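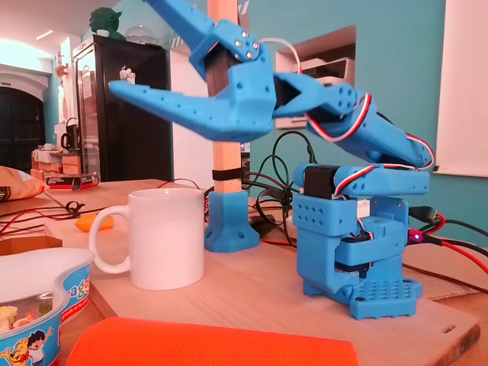

Daytime talk show Dridia will return to screens in March with a live studio audience and a longer running time, the production company Bevham has confirmed.

The program will run for 122 minutes including breaks, and will go out live at 10 a.m. The previous series was recorded the evening before broadcast and edited overnight. Bevham said the live format would let the hosts respond to viewer calls on the same morning, which had not been possible under the old schedule.

The change follows a review of the last series. Calls and messages left by viewers were answered on air only when a topic was carried over to a later episode. In the final week of that series the production office logged 1,204 messages, most of them about the weekly health segment. Bevham has not published a breakdown of the rest.

The health segment will move from the end of the program to the first half hour. It will keep its existing format: an opening report, a studio interview with a doctor, and questions from viewers. Two changes apply. Callers will be connected directly to the studio after a short check by a producer, and a written summary of the advice given will be posted on the program's website by noon.

Topics listed for the opening weeks include bowel and skin screening, sleep problems in shift workers, and the cost of hearing aids. The list may change – the producers have reserved one slot a week for news.

Recording has moved from the Rulow building, where the show had been based since its first series, to a larger studio at Zarei. The Rulow floor had no permanent seating, and audience members were brought in only for the holiday specials. The new studio has fixed rows facing the sofa set, a separate kitchen area to the left of the main floor, and a desk for the news bulletins.

The set itself has been rebuilt. The orange back wall is gone, replaced by a printed view of the river, and the sofa has been raised on a low platform so that it can be seen from the back row. The theme music has been recorded again at a slower tempo but is otherwise unchanged.

Both regular hosts have signed for the new series. Bevham declined to comment on the terms of the contracts or on whether guest hosts would be used during school vacations, as happened last summer. The cooking segment will have a different presenter each month.

Audience tickets are free and will be released in batches. The first batch of 2,000 covers the opening weeks and will be assigned by random draw among those who register online. Each application may include up to 2 people, and all members of the audience must be 16 or older. Doors open at 8:30 a.m. and close at 9:15 a.m. – late arrivals will not be seated once the warm-up has started. Large bags must be left at the coat check. Phones may be kept but must be switched off before the broadcast.

Wheelchair spaces are available at floor level and should be requested on the form. A sign language interpreter will appear on the repeat, which airs at 11:30 p.m., and captions will be provided for both broadcasts.

The afternoon quiz that had been sharing the Zarei studio will move to a later recording slot. Its broadcast time is not affected. Episodes of Dridia from previous series will stay available on demand until the new run begins, after which only the health segments will be kept online.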